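**Clallow Table** is a set of simulated tabletop tasks used to compare robot grippers, arm controllers and camera placements. It was put together at Drarnar, a small robotics workshop, and is maintained by Jailson Marinho. The set is named after the Clallow scene file, a furnished room that the first tasks were built in, and the name stayed when other rooms were added.

## Background

Drarnar had been testing grippers on a bench with real dishes. Trials were slow, and results from one week could not easily be set against results from the next, as dishes chipped and finger pads wore down. Marinho moved the carrying tasks into simulation so that each gripper would meet the same plate, at the same height, with the same load. Bench trials continued alongside for a smaller number of cases.

The first version had 19 tasks. The present one has 36, of which most involve dishes, cups or food. Drawer and door tasks were dropped after the second version and are kept in a separate set called Sarier.

## Tasks

Each task begins with an arm on a fixed pedestal beside a table. The arm must pick up an object, carry it and set it down inside a marked area. A run ends after 30 seconds of simulated time, or earlier if the object falls to the floor.

The best-known group is the loaded plate group. A plate with a loose item on it has to be lifted by the rim and moved without losing the item. Three things are recorded:

- tilt of the plate during the carry
- how far the item slides from its starting point
- force at the fingers when the plate is set down

A run in which the item leaves the plate counts as a failure even if the plate itself arrives. Early users objected to this rule, and scores are now given both ways.

## Grippers

Three types are compared in the standard report.

**Parallel grippers** have two fingers that close toward each other in a straight line. They are simple to model and give repeatable results. On plates they hold well against slipping sideways but can let the plate rotate about the line between the fingertips, mainly when the load sits far from the grip.

**Three-finger grippers** resist that rotation better. They need more room under the rim, and in low tasks the lower finger often strikes the tabletop before the grasp is complete.

**Suction grippers** do well on empty plates and poorly on loaded ones, where the food takes up the flat area the cup would use. They are left out of the loaded plate group by default.

Finger pads can be changed separately. The Bataineh pad, a soft ribbed pad modeled from a part made at Drarnar, is the usual choice for rim grasps. Its friction value has been changed twice, and scores from before a change should not be mixed with later ones.

## Controllers

The set ships with a position controller and an impedance controller. The first follows a planned path closely and tends to press too hard when the plate touches the table. The second gives way on contact — a gentler landing, at the cost of a less exact final position. In the comparison published with the present version, each controller was run 151 times on every loaded plate task. The impedance controller lost fewer items. The position controller was faster in all but one task.

## Cameras

Two placements are supported: one on the wrist and one fixed in the room. The wrist camera gives a close view of the rim before the grasp, but the held plate then blocks much of what it sees. The fixed camera keeps the table in sight but may lose the fingers behind the arm. Most users combine them.

## Limitations

Food items are treated as rigid bodies, so nothing crumbles, smears or sticks. Jailson Vasconcelos, who ran the matching bench trials, reported that real cake slid less than the simulated item did, and advised reading the slide figures only as a ranking of grippers. Gravy, soup and other liquids are not covered.
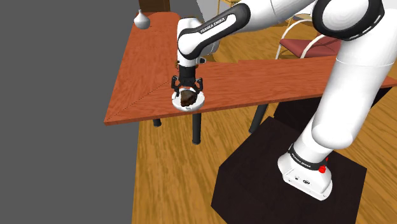

*Jailson Vasconcelos*

A loaded plate carry with a parallel gripper. The arm carries Franka Emika lettering, and the plate is slightly tilted between the two black fingers with the dark food item still on it.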